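The fault showed up in April, on the second of two identical benches, and it looked like bad code. An arm at Pulent's test hall would close its gripper on a molded cap, report a good grip, lift, and travel to the tray with nothing in its fingers. The log recorded a successful pick every time.

Oliwia Rutkowska, who runs the cell, pulled 83 cycles from a single shift. In 17 of them the controller had signaled "part held" on an empty hand. The software had not changed in weeks. The caps came from the same supplier, Donico, in the same bags.

The gripper decides whether it is holding something by two values: motor current and finger position at stall. If the fingers stop before they reach the closed position, the controller assumes a part is in the way. The closed position is set once, during homing, and stored.

Homing was where it went wrong. After a fingertip swap, the arm had been homed with a scrap of protective film still stuck to one inner face. The stored zero was therefore slightly open. With the film in place the fingers stalled close to the threshold, sometimes on one side of it and sometimes on the other. Temperature and grease did the rest.

Onyekachi Onuoha found the film with a feeler gauge after two days spent on the vision model, which had nothing wrong with it.

The repair took 30 minutes. The cell now runs a check at the start of each shift: close on nothing, read the position, compare it with the stored zero, repeat 4 times.
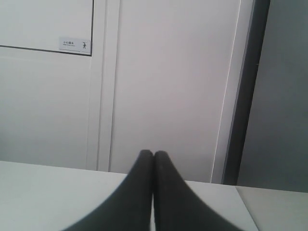
A deviation above the limit stops the cell and asks for a manual home. Rutkowska has also added a wrist camera check after each lift, so that a grip must be confirmed by a second source before the arm travels.

The safety question is narrower. A false "held" signal also tells the arm to use its slower, loaded speed, so the error erred on the cautious side. The opposite fault, a held part reported as absent, would have released the speed limit. Onuoha's report recommends testing for both.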